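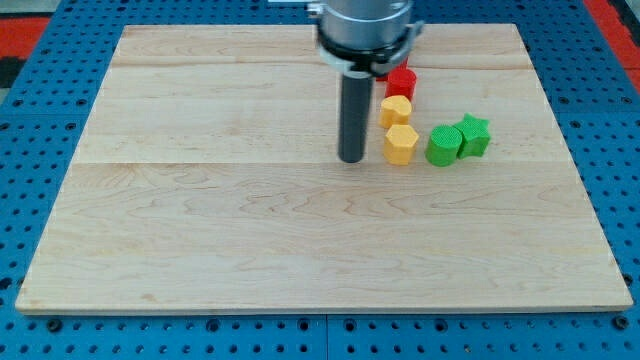 Visit report: open day at the Ratanaporn board shop, Hastness

Visited 23rd June. The open day ran from mid-morning until late afternoon, with the shop floor in normal operation until the lunch break and quiet after it. These notes cover the lumber store, the jointing and glue-up area, the perforated tables, flatness checking and finishing. Prices were not discussed in any detail and are left out.

Background

Ratanaporn makes edge-joined solid wood boards for worktops, bench tops, shelving and tabletops. The Hastness shop handles maple, ash and a small amount of beech. Most of the output leaves as plain rectangular boards, sanded and sealed or sanded only, and the customer does any further cutting. The firm also sells the perforated tables it uses in its own shop, under the name Zuton.

I went for two reasons. I have been making my own maple tops for several years and have had trouble with one joint in particular creeping out of level after the first winter. I also wanted to see a perforated table carrying a full-size board, having only handled the small sample section.

Lumber store

The store is a separate building across the yard. Maple arrives kiln dried and sits in stick for at least seven weeks before it is touched. Stacks are marked with the date of arrival and the moisture reading at arrival, and a second reading is chalked on when the stack is released. Stacks with a spread of readings from one side to the other go back for longer. There was one such stack from February still waiting.

The sticks are all cut to the same thickness and lined up vertically through the stack. I mention it only for the benefit of anyone who, like me, has used offcuts of whatever was on the floor and wondered where the twist came from.

Color sorting happens here and not at the saw. Hard maple runs from nearly white sapwood to a light brown heartwood, and the shop tries to keep any single board within a narrow band. Small knots are accepted if they are sound and tight. Figured planks are kept in their own pile, and a customer can ask for them or ask to avoid them. The maple board shown at the top of this report has soft wavy streaks over most of its face, with small knots and some swirling grain on the nearer half. I like that sort of board. I was told the opinion is far from universal and that some buyers send figured boards back.

Jointing

Planks are ripped slightly over width, rested overnight, then taken to final width on a straight-line machine and given one light pass over a long-bed jointer. The two edges of each joint are machined with opposite faces against the fence, so that any small error in the fence angle cancels. This is ordinary practice, but it was done consistently and without anyone having to look up which way round the plank went. A diagonal pencil line across the laid-out planks does the work.

The test for a joint is dry and takes a few seconds. Two planks are stood edge on edge and the top one is pushed at one corner. If it pivots from the ends, the joint is slightly hollow, which they want. If it spins from the middle, it goes back. The hollow is small enough that I could not see light through it.

I asked Daranee Boonyarit, who runs the glue-up area, about alternating the growth rings up and down across the board. She does not do it as a rule. Her view is that a board with all the hearts on one side will cup in a single shallow curve that a frame or a pair of battens can hold, and a board with alternating hearts will go into a washboard that cannot be held by anything. She picks the better face of each plank for the top and accepts the ring direction that results. I have read both arguments and have no measurements of my own to add.

Glue-up

Glue is spread on one edge only, with a roller. Open time in the shop was short on the day of the visit and the two people working the clamps did not talk much. Clamps alternate above and below the planks. Cauls are used across the ends and at one point in the center, with packing tape on the faces that touch the glue lines.

Boards come out of the clamps the same day but are not surfaced until the glue has had time to give up its moisture. A joint that is planed too early will look level and then sink as the wood next to the glue line shrinks back. My own problem joint was almost certainly one of these. I had left it overnight. Ratanaporn leaves its boards for six days, standing on edge with air on both faces.

On a good maple board the seams end up faint. With closely matched planks you find them by looking for the place where the grain stops agreeing with itself. In the board above, the easiest one to follow is the seam running across close to the middle. Another crosses farther up. Both are parallel to the long planks, as they would be in any edge-joined panel.

The perforated tables

This was the part of the tour I had come for, and it got less time than I wanted.

The top surface is blue, with round holes on a regular grid. The holes take dogs, stops and hold-downs. The table comes as panels set side by side with a gap between them, and the gap is meant to be there. Panels are leveled one at a time from below. Setting up a new table starts with one panel being brought level and locked, after which each neighbor is brought to it using a straightedge laid across the gap. I watched one neighbor being adjusted. It took several rounds, since tightening the lock nut moves the panel by a small amount and the fitter has to allow for it.

Some points on using a table of this type under a wide board:

A board laid across the gap is supported on both sides of it and does not care, provided the panels agree in height. If they do not, the board rocks, and it is easy to blame the board.

Leave a border of table showing on all four sides. The rows of holes outside the board are then free for stops, and the first row out from each edge is usually the one that gets used.

Dust goes down the holes. The shop vacuums the surface before every board and clears out beneath the panels at the end of the week.

Chips that stand proud of a hole edge will mark maple. Maple shows dents under a low light even when they cannot be felt. The table is wiped with the flat of the hand, glove off, before a finished face goes down on it.

The grid makes a fair squareness reference. With one edge of the board set along a row of holes, any taper shows up as the opposite edge drifting across its own row. The check has to be made from directly overhead or from each corner in turn. From one end of the table, perspective makes every board look narrower at the far side.

I asked about the color. Blue was picked so that pale wood would stand out clearly at the edges. The early tables were gray, and there had been complaints from people measuring overhang in poor light. There is also a dark green version, which I did not see.

Checking flatness

Flatness is checked with the board lying free, no clamps and no stops. A straightedge goes along the grain, then across, then on both diagonals. Feeler gauges are used for anything that shows. After that the board is turned over and the whole set is repeated. Boards that pass on one face only are held back and checked again the following week. Of a recent run of 235 boards, the wall sheet listed 59 held back at first check – a higher share than I expected. Most of those are released later with no further work, once the moisture has evened out between the two faces.

Two things were stressed. Boards must not be left lying flat on a solid surface for long, as the lower face cannot exchange moisture and the board will cup. The holes in the table help a little with this but are not a substitute for sticks. Second, both faces have to be sealed equally, including the face that will never be seen.

Finishing

Sealed boards get Jalix, a low-sheen waterborne finish. It was chosen for maple because it adds very little color, and the boards stay pale. Oil is available on request and turns the surface noticeably warmer. I compared the two on sample offcuts by the window. The oiled sample had more depth in the figured areas. The Jalix sample looked closer to bare wood and slightly flat.

The edges take an extra coat. End grain is sanded one grit finer than the face before sealing, so that it does not come up darker. All arrises are eased by hand with a block, two strokes each, and boards with sharp edges were visibly picked out and sent back down the bench.

Practical notes for visitors

Closed shoes are required and there are none to borrow. Ear protection is issued at the door. The yard entrance is on the north side and the sign for it faces the wrong way if you arrive from the town. Parking is limited. Lunch was a noodle stall in the yard, cash only.

Offcuts of maple were for sale from a bin by the lumber store. Most were short, but I found two planks long enough for a drawer front and one with a run of curl at the end.

Things to follow up

I am going to rework the sunken joint in my bench top this summer. The plan is to rip it open along the glue line, rejoint both edges, reglue, and leave it on edge for the full six days before planing.

I have also asked for a drawing of the leveling hardware under the Zuton panels. If it arrives I will add it here.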